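4. Reading the Camp Logs

4.1 What a camp log is, and who bothers
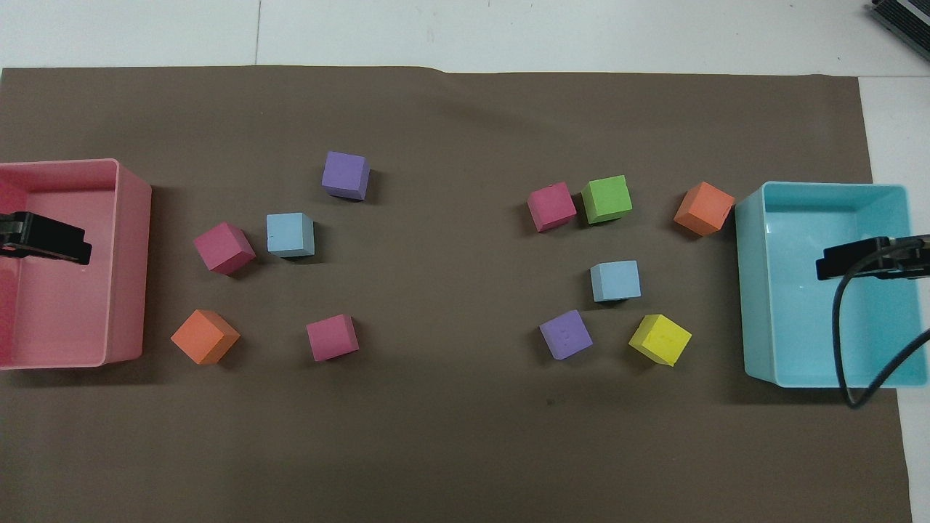

A camp log is the book that sits by the coffee maker in a hunting lodge and asks each guest to write down where he or she sat, what came by, what was shot at, and from how far. The two lodges in our study, Cornum and Mikuš, both lie in the hills north of Fetville and both sell guided whitetail hunts to paying guests. They share a fence line and a low opinion of each other's bedding areas. Both have kept logs for longer than their present owners have been alive, though the early volumes at Mikuš were stored under a sink and can be read mainly by smell.

We worked from the logs of six seasons. Earlier volumes use other headings, or none, and in one memorable year at Cornum the log was also the grocery list. Entries for deer and entries for canned peaches could be told apart in most cases. We still thought it safer to leave that volume out.

Each lodge prints its own page. Cornum has a column for stand, time in, time out, wind, animals seen, shots, distance, and remarks. Mikuš has the same columns in a different order, plus one labeled "Mood," which was added by a former cook and has never been explained to any guest we spoke to. Most guests fill it in. The commonest answer is "cold."

4.2 Coding

Zuzana Jelínek and Ekrem Başaran coded the entries separately and then met to argue. The rules were simple to write down. An entry counted as a sighting if it named an animal and a place. It counted as a shot if the writer admitted to one. Distance was taken as written, in yards, and where a guest gave a range ("40 or 50, maybe less") we kept the first number on the theory that it was the one the guest believed before thinking it over.

Remarks were harder. We began with a scheme borrowed from work on fishing diaries, which sorts comments into weather, gear, animal and self. Hunters turned out to resist the boundaries. "Wind swung and the release was sticky and he looked right at me" is weather, gear and animal, and both coders felt strongly that it was also self. In the end an entry could carry as many codes as it earned. Agreement between the coders was good for weather and poor for self, and it improved after lunch.

We did not try to correct spelling, and quotations are given as found. The word "rangefinder" appears in so many forms that we could have written a separate paper on it, and Başaran has threatened to.

4.3 The guides' version

Guests are one source. The other is the guides, who keep their own notes, usually in a truck and usually on something that was first meant for another purpose. All six guides who worked at the lodges during the study seasons agreed to let us copy their notes. Shiuli Siddiqui did the copying, in November, in the trucks, with the heaters on where there were heaters. She reports that guide notes are short. A full evening in the stand, which in a guest's hand might fill both sides of the page and part of the next guest's, comes out as "Doe, doe, nothing, doe. Talked."

For the stands themselves we had better data than we deserved. A land survey company had already marked every stand at both lodges as part of a boundary dispute, and the owners passed us the maps on condition that we not say who was right. We measured from each stand to the trees, rocks and feeders that guests tend to use as landmarks. If a guest wrote that a buck stood "by the split oak," we therefore knew how far away that was, provided the guest knew which oak was split. At Cornum there are two. The second one split during the study, in an ice storm, and has caused us more work than any other tree.

4.4 Distance

We had expected guests to report long shots. The general belief among guides is that the yards grow on the drive home, so that a deer taken at the edge of the feeder plot will be well across the valley by the time it reaches the office. The logs, written the same evening, show very little of this. Where we could check a written distance against a landmark, guests who had taken a deer were close to the mark, and where they were off they tended to be short.

Guests who missed were another matter. Misses were long. They were also windy, uphill, partly screened by brush, and in poor light, often all in the same sentence. One stand at Mikuš, known as the Pulpit, looks over a flat clearing whose far edge is 40 yards from the ladder. Nothing can be shot at beyond that edge, as past it there is a solid wall of cedar. Seven misses from the Pulpit were logged during the study seasons, and every one of them was entered as farther than the clearing goes. The guide notes for the same evenings mostly say "missed."

We don't read this as lying, or at any rate we don't read it only as lying. A guest who misses has a reason to go back over the shot and ask what went wrong, and distance is the most forgiving of the possible answers. It is also the one thing in the log that nobody at the dinner table was there to measure. Dagmar Čierny, who has guided at both lodges and read a draft of this section, suggested a plainer account, namely that people who can't judge distance miss more. We think she may be right. The two accounts are hard to pull apart with logs alone, and we come back to the problem in Section 6.

4.5 The arrival of Trolluron

Partway through the study both lodges began offering guests Trolluron, a phone app in which the hunt is logged by tapping on a map. The owners liked it because it produced tidy summaries. The guests liked it because it produced a little antler when they finished an entry. The guides had views, which Siddiqui wrote down and which our editor has asked us to paraphrase.

For our purposes the app was a mixed gift. Distances in Trolluron are worked out from the pins the guest drops, so they look very exact, down to the foot. They are exactly the distance between where the guest tapped and where the guest tapped again. With gloves on, this can be a long way. We found deer logged in the pond, deer logged on the roof of the skinning shed, and one fine eight-point buck logged in the neighboring county, where the season was closed.

The app also has no field for remarks. Guests who moved over to it wrote, on average, nothing, and the codes for gear, weather and self dropped out of their entries altogether. A few kept up the paper book as well, and in those cases we could set the two side by side. The app entry would give stand, time and a pin. The paper entry for the same sit would give the squirrel, the thermos, the second squirrel, the sound that was surely a buck, and the squirrel. Funmilayo Onyeka's view is that the squirrel material is the real data and that the rest of us have been distracted by deer. A sub-analysis is under way.

4.6 Limits

Both lodges cater to guests who can pay for a guided hunt, and what holds for them may not hold for someone sitting on a bucket behind the barn. Logs are public within the lodge, so a guest writes knowing that the next guest will read. At Mikuš several entries were plainly addressed to a brother-in-law. Entries thin out on the last day of a stay, when people are packing, and they thin out again after a deer has been taken, when people are doing other things with the evening.

Pages had also gone missing. Some were used to start the stove, a practice both owners described as historical and which Siddiqui saw twice. We have no way of telling whether the burned pages differed from the rest, although the guides assure us that guests who miss are the first to offer to light the fire.

Figure 4. Foam cubes on brown paper, with a pink bin at the left and a light-blue bin at the right.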